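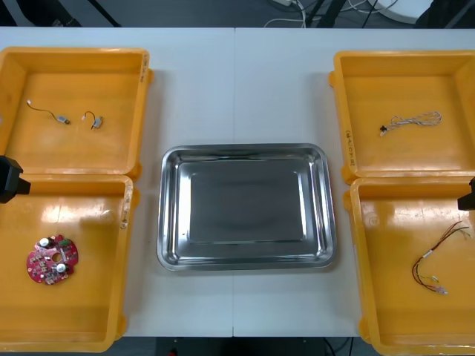

Repair evening: who is responsible if a mended item fails later?

Posted by Naomi Lukumay

Our residents' association in Rurmont intends to hold a monthly repair evening from July, at which members may bring small household appliances and have them looked at free of charge. We have 18 households interested and three members willing to do the work. The association is not a registered company and holds no insurance of its own. The hall has its own policy, but the hiring agreement states that it covers the building only.

I should be grateful for advice on two points. First, if a lamp or a toaster is mended and later causes damage in a member's home, does the responsibility fall on the person who mended it or on the association? Second, is a signed form enough protection? One of our members holds that a form settles the matter, and I am not certain that this is so.

Rima Mansour

The position depends on where you live, and what follows is general guidance only. In many places a person who offers to mend something, even without payment, is expected to take reasonable care. A signed form is useful as a record of what was agreed, but it will not usually remove responsibility for injury caused by carelessness.

An association which is not registered may have no legal standing apart from its members. A claim could therefore be made against individuals, including those who organised the evening. I would advise you to obtain public liability cover before the first session and to ask the insurer in writing whether electrical repairs are included — many basic policies leave them out.
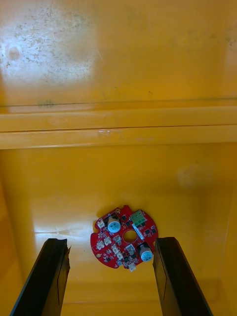
The insurer will probably wish to know whether mains appliances are tested before they are returned, who carries out the testing, and how long the results are kept. Our own group in Mundel keeps its sheets for 6 years. We were refused by one firm and accepted by the next on exactly the same papers, so a first refusal should not discourage you.

The form itself should record the following:

1. The owner's name and a means of contact.
2. The item, and the fault as the owner describes it.
3. The work done and any parts fitted.
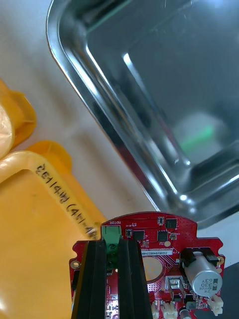

4. The result of the safety test, where one was made.
5. The owner's signature on collection, with a note if the item was returned unrepaired.

Þórarinn Laxdal

Refuse microwaves. We do, and the insurer lowered the premium. Heaters as well, if your members will accept it.

Shadi Atallah

I agree with most of the first reply, but I would add that the hiring agreement ought to be read again in full. Ours had a clause on page 11 which required any hirer using tools to show proof of cover, and it had been overlooked for two seasons. It may also be worth asking whether a larger local body would take your evening under its own policy. The Haddadin community centre did this for us in return for a share of the tea money. The arrangement was set out in a short letter, which both sides signed.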